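Last updated: November

Notes on the Segmentation Stage in the Kanley Pipeline

The purpose of this post is to record the changes made to the perception stage of Kanley over the past several months, and to set out the reasoning behind them. Colleagues at Bonside have asked for such a record on more than one occasion, and I have until now answered by forwarding old messages. That practice has not served anyone well.

Kanley takes wrist-view video of household handling tasks and produces, for each clip, a garment mask, a set of candidate grasp regions and a confidence map. The planner, maintained separately by Halyna Panasiuk, reads these three outputs and nothing else. Any error in the mask is therefore passed on in full. During the spring evaluation the planner was blamed for a number of failed folds that were later traced to masks with large holes in them, and I would like to state for the record that her module behaved as specified.

The holes had a simple origin. The first version of the mask stage worked on brightness alone, with a fixed cutoff on the usual 0 to 255 scale. This was adequate for light towels on a dark table, the material on which it was developed. It was not adequate for dark outerwear on a bed, where the cloth and the gripper frame occupy nearly the same narrow range of values and the bedding behind them is often saturated.
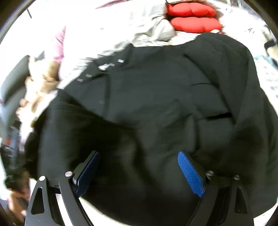 Exposure handling was the first item we revised. The earlier code normalized each image as a whole, so that one washed-out region set the scale for everything else. Version 2 normalizes in tiles, and saturated tiles are excluded from the estimate. The benefit is greatest for clothing such as the black garment between the fingers, where the soft diagonal creases and the dark line of the pocket opening have to be recovered from very little contrast while the white fabric behind them carries almost no detail at all. Small bright fittings are a separate matter. The silver snaps along that garment were at first treated as background, and each one left a rectangular gap in the mask. They are now filled when cloth surrounds them on all sides, and their positions are kept as landmarks, as a row of fasteners gives a useful hint of garment orientation.

The second item was the removal of the gripper itself. Roksolana Holovko proposed that we drop the learned detector for the fingers and use a stored template, given that the fingers move along a known path in the wrist view. I opposed this at the time. Her version proved more stable and considerably faster, and it has been merged. The blue grip pads are matched by color and the dark frames by shape. The template must be regenerated whenever the lens calibration changes – a step which has been missed twice and is now enforced by the build.

Hands remain an open problem. A hand moving quickly across the cloth is blurred, and the mask stage tends to assign its edges to whichever fabric is nearest. We have adopted a conservative rule: any region with strong motion blur is marked as unknown, and the planner is not permitted to place a grasp there. The rule discards some good grasps. Miroslava Bondarchuk is preparing an alternative that uses the 5 preceding images to estimate where the hand is heading, and early results are encouraging, although the memory cost is higher than I would wish.

For evaluation we rely on a held-out set of 700 clips, labeled under the Dovhaniuk guidelines. Those guidelines require that pockets, plackets and collars be labeled separately from the body of the garment. Labelers have found this slow. I continue to regard it as worth the effort, as the planner treats a pocket edge very differently from a hem.

The configuration file has also been reorganized. Settings that belong to the camera are now kept apart from settings that belong to the task, and the old combined format will be read for one further release. Users who maintain their own files should run the conversion script and compare the output by hand, in particular the tile size, which was formerly given in pixels and is now a fraction of image width.

Questions on the template code should go to Roksolana. Questions on labeling should come to me.

Maya Zein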